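On the Keeping of Small Packages

Vutthorpe, August

Readers of this journal will recall that the household pantry was reorganized shortly after the move from Lagos. The present entry concerns the one category left unresolved at that time, namely snacks and sauces sold in flexible packages. Such items do not stack, and they slide behind the jars when laid on a shelf.

The method adopted is to stand each package upright in a clear container, with the printed front facing outward. 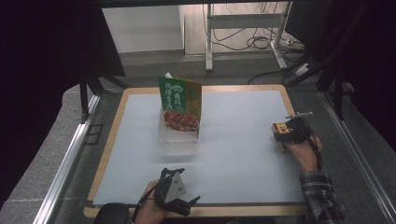

Containers were obtained from Stalla, in Trandgate, in a pack of 2. They are to be washed before first use. Only one kind of food should be placed in each, and the oldest package should be kept at the front. Opened packages are excluded from this arrangement and must be closed with a clip and eaten first.

Mr. Emiliano Cisternas, who shares the kitchen, has objected that spouted pouches are too heavy at one end to remain standing. His objection is accepted in part. Pouches and flat sauce packets will for the present be laid out together and sorted before a place is assigned to them.

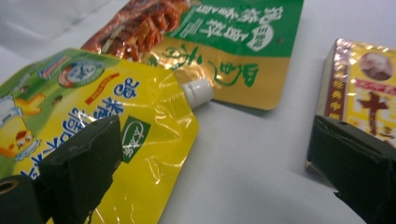 Reading time: 2 minutes

The spouted pouch is the more difficult of the two shapes. Its cap should be checked before storage, and a shallow tray may prove more suitable than a container. Flat packets may be filed on edge, in the manner of index cards. The lower shelf has been reserved for both, and the rice has been moved to the cupboard beside the stove.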